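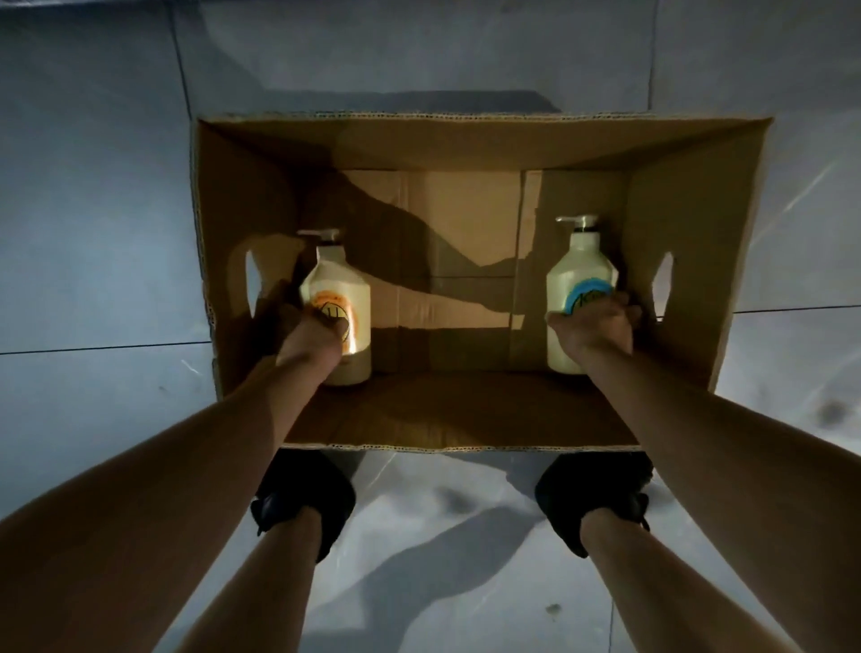
two pump bottles, one big box

# Refill shops vs supermarket pumps - worth it?

**pivim_lass** - October 2025

Right so the Mundolley refill place has put its prices up again. Shampoo now costs more by weight than a new bottle from Texier. Been going since August last year, carrying my empties on the bus like a mug. Anyone else packing it in?

**oldtap**

Packed it in months ago. Scales were never zeroed properly, you paid for the bottle every time. Told them twice.

**Grebe12**

> Scales were never zeroed properly

They were when I went. You have to weigh the empty first and write it on the lid, theres a pen on a string. Not hard.

**oldtap**

Pen was dry. Both times.

**saltmarsh_sue**

Don't go for the price, go for less plastic. One bottle has done me 5 years - pump's a bit stiff but a soak in hot water and vinegar sorts it.

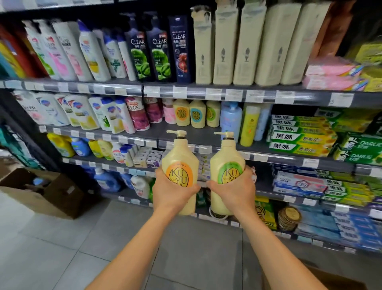 Anyway I do conditioner the same way, and hand soap, and I've not had a bottle in the recycling for ages. If it costs me a bit more so be it.

**pivim_lass**

Fair, but "a bit more" is £2 a go now. Adds up with three teenagers washing their hair evrey day.

**Grebe12**

Try Nistora in Pivimside, they do 5 litre tubs. Decant at home, keep the tub in the shed. Smells of coconut, if you can stand it.

**oldtap**

Shed no good in winter. Mine went all lumpy.

**Grebe12**

Bring it indoors then??

**kettle_on**

Bar shampoo. No pump, no tub, no bus. Don't know why people faff.

**saltmarsh_sue**

Tried bars. Hair like candle wax, hard water round here. Fine if yours is soft I suppose.

**kettle_on**

Rinse with a splash of cider vinegar. Takes 2 minutes.

**pivim_lass**

Not having the kids go to school smelling of chips. Will try the tub - does Nistora take the empties back or is it off to the tip?

**Grebe12**

They take them back. Rinse it first or they moan.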